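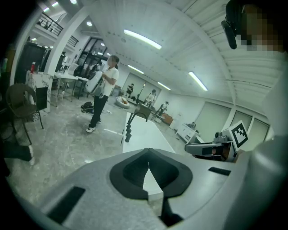 *The Tronora hall through one gripper's camera, with the second gripper reaching in from the right.*

# Mastness: two-handed household demonstrations

Welcome, and thank you for reading the README before downloading (we know how tempting it is to skip straight to the files). Mastness is a collection of demonstrations made by people holding a gripper in each hand and doing ordinary household jobs with them. Each gripper carries its own camera, so what you get is a pair of videos, the motion of both tools, and the opening and closing of the jaws, all lined up in time. There's no robot arm in the recordings. The idea is that a policy trained on them can be run later on arms fitted with the same style of jaws, and that the slow and expensive part of the work, getting a great many varied examples, can be done by anyone who has had a short lesson and has a bit of patience.

This card belongs to the first release, dated June 25, 2020. It was written mostly by Yaneth Rengifo, with the recording notes by Nelly Betancur, and any sentence that goes on too long is probably Yaneth's.

## What's in the release

We recorded 700 episodes and kept 600. An episode is one attempt at one job, from the moment both grippers leave their starting marks until the operator sets them back down. The ones we dropped were mostly episodes where tracking was lost for more than a moment, plus a handful where the operator stopped to talk to somebody and forgot that the recording was running. We have all done it!

There are nine jobs in the set:

| Job | Folder | Hands |
|---|---|---|
| Turn a faucet handle and turn it back | `handle_turn` | one, other steadies |
| Wipe the rim of a tub | `rim_wipe` | one |
| Drape a towel over an edge | `towel_drape` | two |
| Fold a towel in half on a table | `towel_fold` | two |
| Pick items out of a basin | `basin_pick` | either |
| Put items back in a basin | `basin_return` | either |
| Open a cardboard box | `box_open` | two |
| Move a bottle along a tabletop | `bottle_move` | one |
| Pass an item from hand to hand | `hand_pass` | two |

The jobs aren't evenly represented. Bathroom work got the most attention, and 200 of the kept episodes are faucet-handle turns alone. If you train on everything at once you'll want to weight the sampling, or you'll end up with a policy that is very fond of handles and not much interested in towels.

## Layout of the files

```
mastness/
 handle_turn/
 ep_.../
 left.mp4
 right.mp4
 pose_left.csv
 pose_right.csv
 jaw.csv
 notes.txt
 ...
 splits/
 train.txt
 val.txt
 calibration/
 LICENSE.txt
```

`left` and `right` always mean the operator's left and right hands. That sounds too obvious to write down, but in our early pilot recordings we named the files after the serial sticker on the tool, and people picked the tools up in whichever hand was closer. Those recordings aren't in the release. We mention them only in case you received a pilot copy from one of us - please delete it and use this one.

`pose_*.csv` gives the position and rotation of each gripper in the starting coordinates of that episode. The origin moves from one episode to the next. For most training setups you'll want to turn the poses into relative steps anyway, and `calibration/` has the camera parameters you need if you would like to redo the tracking yourself.

`jaw.csv` gives the opening width on both sides, with zero meaning fully closed. A few rows dip slightly below zero when an operator squeezed hard on something thin. We left those rows as they came. Clip them if they bother you.

`notes.txt` is free text from the operator and may be blank. Some operators wrote a paragraph every time and some wrote "ok" all day long. Please don't use the length of the note as a measure of quality; a couple of our best episodes come with no note at all.

## Where it was recorded

Everything in this release comes from one building, which we call the Tronora hall. It's a large open room with a high white ceiling, fluorescent lights, a polished stone floor and an upper level behind a black railing, and it's a busy place. People walk through, stand around talking, carry things, unpack things. We talked for a long while about whether to clear the room before each session and decided against it. A policy that has only ever seen a still background tends to get rattled the first time a person walks by, and we would much rather have it meet people early.

The wide cameras take in a great deal of that room, so expect people in the background of the videos, and quite often a second operator standing nearby. The two things worth knowing for training are that the floor shines and that the windows change. Ceiling lights show up in the polished stone as bright streaks that slide along as the camera tilts, and a tracker tuned on carpet will sometimes try to follow them. The windows matter less, though shades were opened and closed between sessions and the balance of daylight shifts from one folder to another.

The bathroom fixtures stand out on the open floor with no walls around them, so an operator can come at the tub from any side and the same handle turns up against many different backgrounds. We think this variety is the most useful thing in the whole release, and it's the part we would most like to hear from you about.

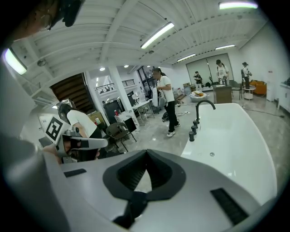
Nelly's rule for the handle episodes was that the operator should change position after every few attempts, even if only by a step. Left to ourselves we all drift to the one comfortable spot and stay there until lunch. She also asked people to vary how high they held the grippers on the way in, which explains some of the odd, swooping approaches you'll find in `handle_turn`. They were done on purpose and they're fine to train on.

The water supply wasn't connected for any of this. A turned handle means a turned handle and nothing more, so please don't look for running water as a sign of success. Success was judged by the operator and entered as the last row of `jaw.csv` under `done`.

## How an episode is made

In case you'd like to add your own (we would be delighted), this is the routine we settled on:

1. Set both grippers on the starting marks and start the recording.
2. Hold still for a slow breath. The tracker uses this stretch to settle.
3. Lift both together and bring them up so that each camera can see the marker on the other tool.
4. Do the job at an easy pace. If you fumble, recover as you naturally would and carry on.
5. Go back to the starting marks and set both tools down before stopping the recording.

Step 3 is the one new operators skip. Seeing the printed marker on the opposite gripper gives us the distance between the two hands, and a two-handed job such as `towel_fold` is close to useless without it. You don't need to keep the markers in view the whole time, but a good look near the start and another near the end makes a world of difference.

As for step 4, we kept fumbles. A dropped towel picked up again teaches something a perfect fold can't, and you'll find plenty of both. If you want only the clean ones, filter on the `recovery` column.

## Known problems

- In some `rim_wipe` episodes the glossy white surface takes up nearly the whole view of one camera and the pose drifts. Compare against the other hand before trusting it.
- The gripper body covers a good part of the lower image in every video. Crop it out or leave it in, but do the same at training time and at run time. We lost most of a week to that mismatch.
- `box_open` has only a few kinds of box. Please don't draw big conclusions from it.
- Operators were mostly right-handed, and you can see it in the one-handed jobs.
- Everything comes from a single building. Results in a small, dim bathroom will be worse than results here, and we don't yet have numbers to say how much worse.

## The Drusham loader

A small reader called Drusham comes with the data. It lines up both videos with the pose and jaw rows, converts to relative steps, and hands you batches.

```
from drusham import Episodes

eps = Episodes("mastness", split="train", jobs=["handle_turn"])
for batch in eps.batches(size=16):
 ...
```

It's plain and not especially fast, and it reads the video straight from disk each time unless you pass `cache=True`. If you have a nicer loader of your own, by all means use that one and send us a note about how it works.

## People in the recordings

Please use the videos for training and studying manipulation and for nothing else. Don't try to work out who anybody is, and don't publish close crops of people. If you think you're in a recording and would like it removed, write to Yaneth or Nelly with the episode folder if you know it, or with a rough description of the session if you don't, and we'll track it down.

## What comes next

We plan to record again in August, with more towels, more boxes and a second building if we can get the keys. Folder names will stay the same, so anything you write against this release should keep working. Corrections to this card are welcome too, and Nelly has promised to merge them the same day they arrive - she said so in writing, and I've kept the email.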